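Plimora Work Desk, Light Wood
Home office > Desks > Work desks

Item 413
Sold and shipped by Arellano

There are desks you buy for the computer and then there are desks you end up doing everything on. The Plimora is the second kind, and we're very fond of it! We have had one in our own back office since July and it has been used for invoices, lunch, gift wrapping, a broken lamp and every parcel that came through the door.

The top is light wood with a plain, calm look that goes with almost anything you already own. It's 52 inches wide, so two monitors fit side by side along the back and you still have the whole front half to yourself. That front half is what sold us. Most desks this width put a raised shelf or a keyboard ledge right where you want to set something down, and the Plimora just leaves it flat (thank you, whoever drew it).

A good test for any work desk is what happens when a delivery arrives in the middle of the afternoon. You want to slide the keyboard over, put the box down, take the lid off and have a look without moving to the kitchen table.
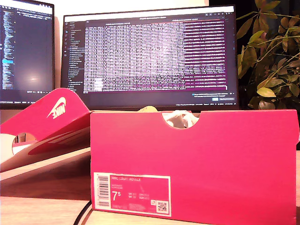 A shoebox with its lid off takes up more room than people expect, and if you sell a few pairs online or keep a collection you'll want to have the size label facing you while you type up the listing. A Nike Court Royale box in women's or men's sizing, a pair of boots, a stack of returns, all of it can sit in front of the screens while you work.

The finish is smooth enough that cardboard slides across it easily. Wipe it with a soft damp cloth and dry it right after. We'd put a mat under anything with a rough base, especially monitor stands with metal feet, and please don't drag a printer across it. We did. There's a mark.

Details

Width: 52 inches
Top: light wood, flat, no raised shelf
Assembly: two people are best, tools included
Leg color: white or black, choose at checkout
Cable tray: sold separately, see the Pasitz tray below

Assembly is pleasant as these things go. Lay the top face down on a blanket, attach the legs loosely, turn it over with a helper and then tighten everything. If the desk rocks a little on an older floor, turn the foot on the short corner until it settles.

Price: 1,399
Returns: 90 days, in the original packing

Goes well with

Pasitz cable tray. Clips under the back edge and keeps the monitor leads up off the floor. Fits all Plimora desks.

Botdale desk mat. Soft, thin, and big enough for a keyboard and mouse with some room left over. Comes in gray and dark green, and the green is lovely against the light wood.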